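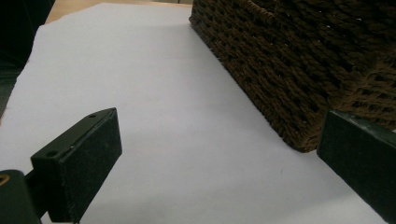
How to write a follow-up email after a sales call

Most follow-up emails are sent too late and say too little. The customer has had three other calls by then and has to work out who you are. This guide covers a simple way to write one in a few minutes, using notes you should be taking anyway.

Before you start

You need your notes from the call, the customer's correct email address and one clear next step. If you don't have a next step, ring back and agree one. An email that ends with "let me know your thoughts" usually gets no reply.

Step 1: Write down what they said

As soon as you hang up, write the customer's main problem in their own words. Saoirse Kavanagh, who ran the phone team at Murham for 5 years, used to make new starters do this on paper before they touched the keyboard. Leave out your opinion of the call. If they said "the invoices are a mess", write that, and don't turn it into "needs improved billing processes".

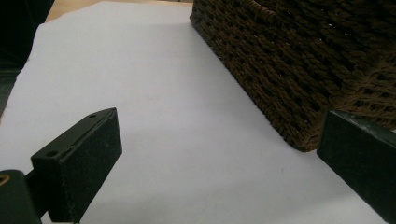 A sheet of white paper on a wooden tabletop.

Step 2: Choose a plain subject line

Use the subject you talked about and a word or two to place it. "Delivery times for the Honport branch" is fine. "Great speaking with you!" could be from anyone, and it is hard to find again when the customer searches their inbox a month later.

Step 3: Open with their problem

Your first sentence should repeat the problem from Step 1. Skip the thank-you paragraph – you can thank them at the end. For example:

Hello Garnet,
You said that orders placed after lunch are reaching Honport a day late, and that your staff spend the next morning chasing them.

Step 4: Say what you can do

Keep this to 2 short paragraphs. Give the price if you discussed it, and say whether it includes VAT. If you promised to check something and haven't had an answer yet, say so and give a day when you will.

Step 5: Ask for one thing

Ask a question that can be answered in a line. "Can I ring you on Tuesday at 10 to go through the order form?" works well. Asking for a meeting, a signature and a referral in the same email doesn't.

Step 6: Read it aloud and send it

Check the name, the figures and any attachment. Send it the same day, before you go home.

If you hear nothing

Wait 5 working days, then reply to your own email so the earlier message stays underneath. One or two lines will do. After a second silence, try the phone – and if that fails, put a note in the diary for next quarter and move on to the next name on the list.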